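How to work out whether a household chore can be handed to a robot yet

Most people who ask whether a machine can do their housework are asking several questions at once. Vacuuming a flat floor, emptying a dishwasher and folding a shirt are all called chores, but they ask very different things of a machine. The steps below let you go through your own home, or a small shop floor, and sort the jobs into those worth trying now and those to leave alone.

You will need a notebook, a tape measure and a free afternoon.

Step 1. Write the jobs down as movements

Don't write "tidy the hallway". Write what the hands do: bend, pick up, carry, open a door, put down, let go. A job that sounds like one thing usually breaks into a dozen. Wiping a table includes moving whatever is standing on it and putting it back.

If a line in your list contains the word "sort" or "check", mark it. Those are decisions, and they are often harder for the machine than the lifting.

Step 2. Mark what changes from day to day

Go down the list and put a cross beside anything that is in a different place each time. Dirty plates get crosses. So do toys, post and clothes on a chair. A shelf that never moves gets none.

Jobs with no crosses have been within reach of machines for years. Jobs with one or two crosses can sometimes be done slowly. Past that, expect to be standing next to the robot for most of the job.

Step 3. Look at the floor

Walk the route the robot would take. Note every change of surface, every raised edge and every rug corner. Shoes and chair legs count as well, and they are the things people forget to write down. Measure the narrowest gap at elbow height as well as at floor height, as a machine with two arms is often wider at the top than at its base.
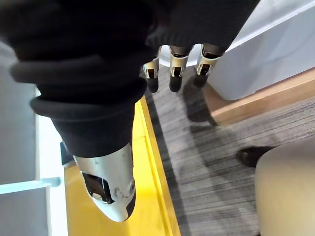 By Gervasio Cisternas
Home and workshop guides, Plorden

Do the walk twice, once with the room tidy and once as it normally is. The second set of notes is the one to use.

Step 4. Match the job to the hand

A plain two-sided grip copes well with boxes, bottles and handles. It does badly with cloth, thin card and anything that has to be turned over while it is held. A hand with separate fingers gives more choices, but each finger is another part that has to be controlled, cleaned and looked after.

Try the job yourself in thick gloves. If you can still do it, there is a fair chance that a machine hand could learn it. If you keep dropping things, or have to take a glove off to feel for an edge, put the job at the bottom of the list.

Think about clothing too. Some machines wear sleeves over the arms to keep dust and fingers out of the joints. Loose fabric can catch on drawer knobs and trail in a sink, so check where the cuff ends before you plan any wet work or work near heat.

Step 5. Run a proper trial

One good attempt tells you very little. When Aurelio Bañuelos and I tried a towel-moving job in the Staltine workshop, we set 100 attempts as the target and wrote down every one. Each line had three entries: finished, finished with help, or stopped. "Finished with help" is the column that matters. A job that needs you to step in every few minutes hasn't been taken off your hands.

Keep the conditions the same for the first batch, then change one thing at a time. Move the basket. Draw the curtains. Leave a chair out.

Step 6. Add up your own time

Count setting up, clearing the route, charging, watching and putting right. Compare the total with doing the job by hand. For a weekly chore that takes you 5 minutes, the answer will nearly always be to carry on doing it yourself.

What to expect at the moment

Floors, yes, with a purpose-built cleaner. Carrying known items between fixed places, yes in a shop, sometimes at home. Loading a dishwasher or folding laundry, possible in trials but slow. Making a bed, cleaning a bathroom properly or tidying a child's room, leave for now.

Go through the list again in December, starting with the jobs that had only one cross.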